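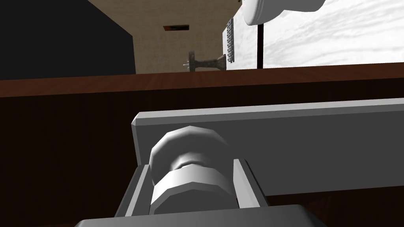 Do I need a trade ticket to apply?
A current plumbing licence is preferred, but third-year apprentices will be considered.

Jobs > Trades > Maintenance Plumber

Home Roles Apply Contact

Fleker is hiring a maintenance plumber for the Medina depot. Work covers 143 rental units: tap and cistern repairs, hot water servicing, backflow testing. One Sunday in 10 is on call, paid at penalty rates. Own tools required, vehicle supplied. Send licence details and two referees to Hiếu Trương by the end of June.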